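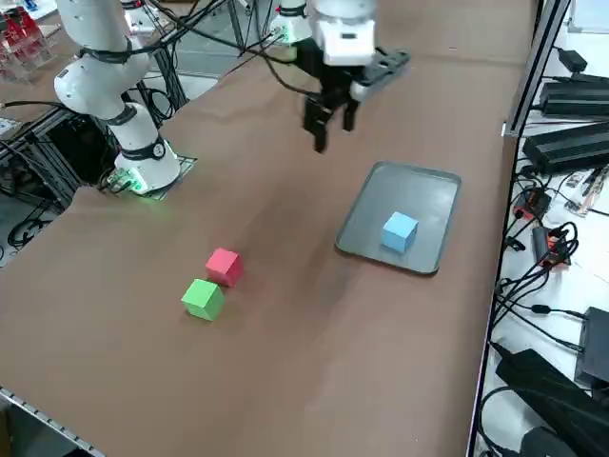 Ticket 34-7: Quote revision, second Starholm cell
Status: Open, waiting on purchasing
Opened by: Agnes Lennox
Category: Equipment planning

Issue
The Niven quote for cell two lists one 24 V supply and one gripper for two arms. Line 7 (cabling) is blank. Total cannot be approved as written. Purchasing wants a corrected parts list by Friday or the request moves to the next budget round.

Log entry 1
Checked the quote against the installed cell. Each arm gets its own supply. Two large supplies are on the side shelf today, along with a small adapter, and the cable slack takes up most of the remaining space. Shelf for cell two should be specified deeper. Added to parts list.

Log entry 2
Asked Niven whether the single supply was intentional. Reply: the quote was copied from a one-arm configuration. They will reissue. Lead time on the second supply is 23 working days, on the arms 35.

Log entry 3
Question from purchasing: can we drop the wrist cameras and keep only the fixed one? Compared views during cube sorting. The wrist view has both fingertips and the space between two cubes in line, at a size where the gap can be judged. From the fixed position, the red and green cubes nearly touch and the angle is oblique. Recommend keeping wrist cameras on both arms. Cost stays on lines 11 and 12.
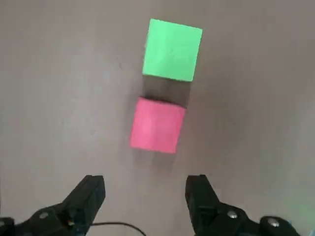
Log entry 4
Fingers. Orkov offers a spare set at a lower price if ordered with the arms. Screws are not included in their set. Requested a price with screws. Black parallel type only, same as installed, so spares are shared between cells.

Log entry 5
Table covering and trays moved to the consumables budget under Meleo. Remove from this request. Cubes are also consumables.

Open items
- Niven: reissued quote with two supplies, two grippers, cabling filled in
- Orkov: finger set price with screws
- Facilities: confirm outlet count at the cell two position
- Lennox: update total and resubmit

Next review: after the Niven reissue arrives. Do not close this ticket on the original quote number.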